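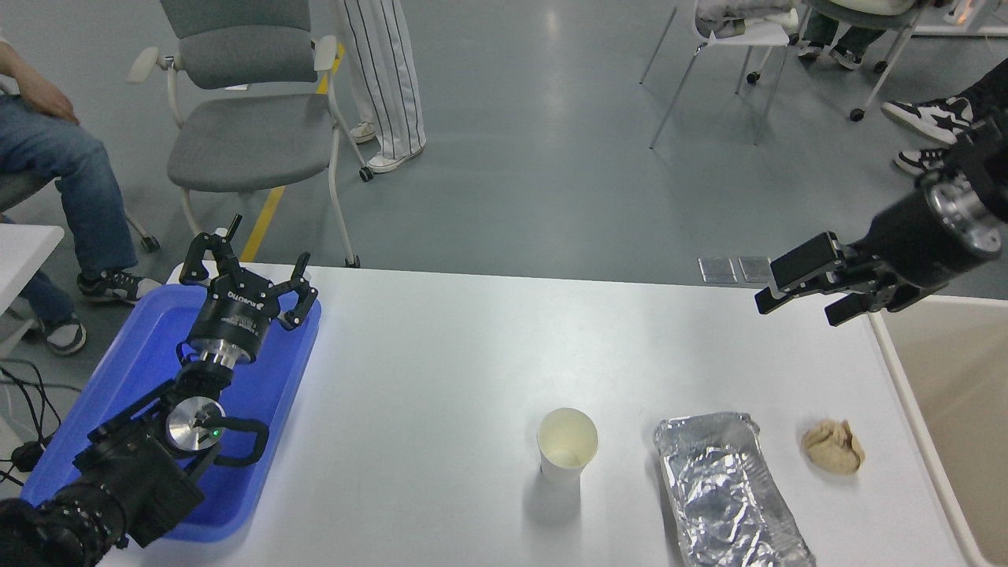
Two arms at the Trunwood robotics club's table, with a paper cup and a foil container set out between them.

The Trunwood robotics club is back at it this October, and what a cheerful crowd it is! Eleven students (over 80 came by the sign-up desk) are getting ready for the Hovadcombe table-clearing contest. "They argue about grip all evening, and I love it," said coach Ľudovít Zeman. Visitors are welcome Friday at 6.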